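6th February

To: Florencia Troncoso, Jeria fund
From: Szu-yu Yau, student robotics club
Re: progress on the table-setting project, second report

Sorry this is short, writing between sessions. Spending sheet comes separately.

**Where we are**

Project is still called Tristisach, the students voted and I lost. Goal hasn't changed since November: a two-arm setup that can take cups and bowls from wherever they're left on a table and sort them, driven first by a student and later by a policy the students trained themselves. First half is going well. Second half is slow.

14 students on the roster now. Two dropped in the fall over bus times, both spots filled from the wait list. Everyone has passed the safety check and everyone has driven the arms at least once, most of them a lot more than once.

Recording is the bulk of the work at the moment. We promised 1000 usable runs by this report and we have 1218. That's after throwing out the bad ones (arm bumped, wrong start position, someone forgot to hit save). The tossed runs are kept in a seperate folder in case we want to teach failure detection later on.
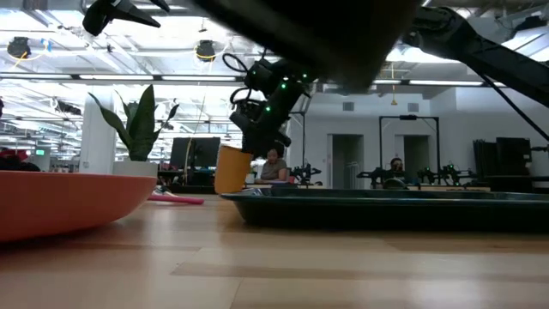 Pick and place with cups is the task we have the most runs for, so it goes into training first. Bowls next. Bowls are harder than we thought, the wide ones especially, students keep coming in too steep and the grip slides off the rim. Rutkowska team (the kids name their teams after streets) worked out a lower approach and wrote it up on one page for the others. Good page. I'll attach it.

**Training**

First policy trained on cups only. Does fine when the cup starts near where it was in the recordings. Move it a hand's width and it gets confused, reaches for the old spot. We knew this would happen, the students didn't, and it made for the best discussion of the term. Fix is more variety in start positions. Changed the recording instructions the same day:

- new cup position every run, no repeats in a row
- swap cup color at least once per session
- arms back to home before save
- write the driver's initials in the log, every time, please

Log is much cleaner since. Not perfect.

**Problems**

- Training machine is shared with another class and we get it evenings only. One training run can take up to 2 nights. Biggest bottleneck by far.
- Calibration drifts. We now redo it at the start of every session, costs us a bit of driving time.
- Wrist views blur when students drive fast. Asked them to slow down near the grasp. Some do.
- Lost a week to a bad cable on one arm. Replaced, spare ordered.

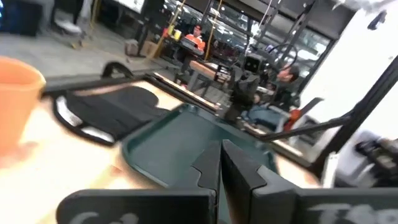
Will the two-arm handoff be ready for the Demo evening?

Probably in driven form only, with a student at the controls. The trained version of the handoff won't be ready, we have too few recordings of it and I'd prefer to show cup sorting running by itself and have it work. If the handoff data comes in faster than expected I'll let you know.

**Next**

Finish the bowl recordings. Retrain cups with the new data and test on positions the policy hasn't seen. Start the handoff task properly, two students per station, one driving and one keeping the log. Each team also writes a short results page, half of them have started, the other half say they have.

**What we need from you**

1. OK to move the leftover travel money to computer time. Amount is in the spending sheet. This would help more than anything else on the list.
2. Guest list for Demo so I can sort out badges.
3. Confirm wether the final report should use the old template or the new one. I have both and they ask for diffrent things.

Bowl page attached. Run log available if you want it, it's long.

Szu-yu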